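Culis Help Forum > Bottles and closures > Ticket: small square bottle, cap won't seal
Status: open
Product: Culis square bottle, small, screw cap
Opened by: Ilango Varghese

Hi there! I'm hoping somebody can help me work out what's going on with my caps before I lose any more syrup. I bought a case of 28 of the small square bottles back in August for the orange syrup I make (it's basically orange peel, sugar, lemon and a lot of patience) and most of them have been great. A handful leak. Not a gush or anything, just a sticky ring under the cap and a sticky patch wherever the bottle has been lying down.

What I fill them with: syrup at room temperature, strained twice.
Where they live: kitchen shelf, upright, and then on their sides in a tote when I take them over to my sister's.
What happens: upright they're fine. On their sides, some of them weep overnight.

I've tried the obvious stuff. Tightened them harder (made it worse, I think, and one cap now spins forever without catching). Wiped the threads with a hot cloth before capping. Swapped caps between a good bottle and a bad bottle, and this is the bit that got me interested — the leak went with the cap. The good bottle with the bad cap leaked, the bad bottle with the good cap stayed clean.
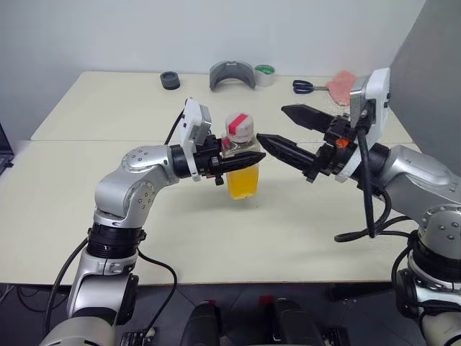
One of the small square bottles, part full, cap on.

I should say I don't fill them to the top. I used to, right up into the neck, and a full one makes such a mess when you open it that I gave up on that. So there's always a good bit of air in there. Could that matter? My thinking is that the air warms up in the car and pushes on the cap, but then I'd expect all of them to leak and they don't.

Reply from Support (Gistell Packaging, for Culis)
Hi Ilango, thanks for doing the swap test, that saves us a step. Could you take one of the bad caps off, rinse it, and look up inside it? There should be a thin white foam disc pressed flat against the top. Let us know if it's there, if it's flat, and if it has a groove worn in it. Please also tell us the batch number from the case label.

Ilango Varghese
OK, looked! The batch label says 104. I lined the bad caps up on a paper towel next to the good ones and went through them with a flashlight like a dentist. The disc is there in every one, but in the bad ones it's sitting crooked, sort of tucked up on one side. In the one I overtightened it has folded in half, poor thing. There's dried syrup behind a couple of them too, so I guess it crept in there and set.

I pushed one flat again with the end of a wooden spoon, filled the bottle with plain water, capped it and laid it on a dish towel at 9 p.m. Towel was bone dry at breakfast. Did the same with one I hadn't touched and got a wet spot as big as a quarter. So I feel like we're getting somewhere.

One question — how are you meant to wash these? I've been putting the caps through the dishwasher, in the little silverware basket, and now I'm wondering if I did this to myself.

Reply from Support
That would be our guess, yes. The liner is held in by a friction fit and a hot cycle can let it shift. Hand wash the caps in warm soapy water, leave them open side up to dry, and press the liner flat with a clean thumb before you use them. Tighten until it stops, then leave it alone. The air space in your bottles is fine. We'll send a bag of replacement caps for batch 104.

Ilango Varghese
Thank you, that's really kind. I'll throw out the folded one and the spinner, and keep the rest going with the thumb method until the new caps get here.

Update, for anyone who finds this later: I refilled 2 of the worst ones with syrup, laid them on their sides in the tote and drove them to Prorkcombe and back with the heater on. One was clean. The other had a faint sticky line under the cap, and when I opened it the disc had crept up again on the same side as before, so I think once they've been stretched they don't always stay put. I've also got some round Kumsa bottles with a plain cap and no disc at all, and they've been through the dishwasher plenty with no trouble, but they don't pack into the tote nearly as well.

Leaving the ticket open until I've tried the new caps with syrup, if that's all right.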